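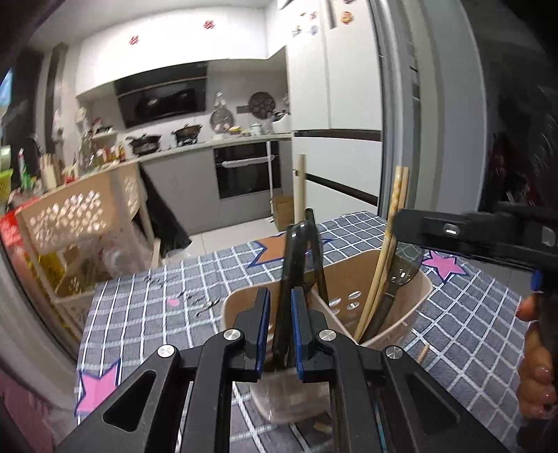
The Humphreys acoustics lab opens its doors every May, and 30 of us signed visitor forms promising not to shout in the anechoic chamber. Philomena Fiadzo led us in and shut the door, and I got to hear my own stomach for four minutes. It has opinions.

Next came the reverberation room, where Kohei Honda popped a balloon and we all stood listening to it, like people at a very short concert. He is testing ceiling panels for a theater in Dovley with 469 seats, 69 of them behind pillars.

Tea was in the corridor, by far the worst acoustics in the building. I caught one word in three.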